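Frequently asked questions: reach correction in the Kolano bathroom study

Last updated in April. Questions that come up more than once get added to the end of the relevant section. If yours is missing, write to Saulius Dambrauskienė, who keeps this page.

General

What is the study about?
It is about how a humanoid robot gets its hand to the right place on an object it has to use, in a room that is small and full of hard surfaces. We compare two ways of planning the last part of a reach. The tasks are ordinary bathroom cleaning jobs.

What are the two methods?
The first is the usual one. The robot looks at the object, works out a hand position and moves there in one go. We call this the single plan. The second is ours, called Daker. It brings the hand to a waiting point close to the object, takes a new estimate of where the object is, and plans only the remaining short distance. The grasp is planned from that second estimate and the first one is thrown away.

Why throw the first estimate away? Wouldn't an average be better?
We tried averaging. The first estimate is made from further off and its error tends to lean the same way each time, towards the robot. Averaging keeps half of that lean.

Who is involved?
Heino Šimkus wrote the planner. Grigore Lungu runs the trials and looks after the hands. Justinas Navickas did the statistics. The test bathroom is at our Bostville site.

Results

What did you find?
Over 2000 reaches, 1000 with each method, the single plan ended in a usable grasp 61 per cent of the time. Daker reached 77 per cent. The two sets were mixed together in random order, so a change in lighting or a tired motor would affect both.

What counts as a usable grasp?
The object has to be lifted clear of whatever it was resting in or on and held for 2 seconds. A grasp that slips and recovers inside that time is counted. One that needs a second attempt is not, even if the second attempt works.

Is Daker slower?
Yes. The pause at the waiting point adds time to every reach, including the ones that would have worked anyway. We have a version that skips the pause when the first estimate looks reliable. It has not been tested enough to report.

Where does it not help?
Flat things. With a folded cloth lying on a counter both methods did badly, and the difference between them was too small to mean anything. The trouble there is getting the fingers under the cloth, and a better position estimate does nothing for that. It also does not help when the hand hides the object at the waiting point. Those trials are included in the totals.

Did you leave any trials out?
Only those where the robot stopped before the arm had started to move. They were repeated. Everything after the first arm movement was kept.

The toilet brush task

Why is there so much about the toilet brush in the report?
It was the task with the largest gap between the methods. The handle is narrow, it leans, and it shifts if anything touches it. A hand that comes in slightly off will push the brush round the rim of its holder and then close on nothing.

Where is the waiting point for this task?
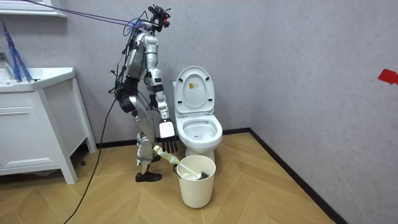
The waiting point is set from the top of the handle, and the hand comes to it from above. Its height is a compromise: too high and the second estimate is not much better than the first, too low and a fingertip may knock the brush. The fingers are kept pointing straight down over the grip, as they are here, and the arm stays low in front of the body. The brush leans out over the side of the bin, so a vertical approach does not line up with the handle. The wrist turns to match the lean during the final short move, after the second estimate has been made.

Why not match the lean from the start?
The angle of the handle was the worst part of the first estimate. When we turned the wrist early it was often turned wrongly, and then had to be turned back in a tighter space.

Does the robot walk up to the toilet as part of the trial?
No. Each trial begins with the robot standing in position. Walking up would add an error of its own, and we wanted to measure the reach. Justinas Grīnberga is working on the walking part separately.

Using the method

Can I try it on a different robot?
You should be able to. Daker needs an estimate of the object's position, an arm that can stop part way, and hand dimensions so that it can choose a waiting point. We have tested it on one type of hand only, so treat our grasp figures as belonging to that hand.

Are the trial records available?
The results table is, with one row per reach. The video is not being released at present.

What is the Krūmiņa set?
An earlier group of trials done on a table top. It is not part of the figures on this page. The scoring rule was different then and the numbers should not be compared.

Can I visit?
Short visits are possible on Wednesday afternoons. Please write first, as the room is small and trials cannot run with extra people in it.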